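Poems and Words | For ages 7 to 10

What is a shape poem?

A shape poem is a poem which looks like the thing it talks about. If the poem is about a tree, the words stand like a tree on the page. You read it and you look at it, both together.

Zoltán Bíró writes shape poems for children. His poem "Wullell" is about a snail. It has 43 words and they go round and round, so you must turn the paper to read it.
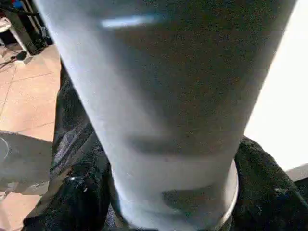 Do you want to try? First choose a thing with an easy shape — a kite, a fish or a cup is good. Draw its outline with a soft pencil. Then write two or three lines about it on other paper. How does it move? What sound does it make?

Now copy your words inside the outline. Small letters fit well in the narrow places. When you are ready, rub out the pencil line and only the poem stays. It does not need to rhyme.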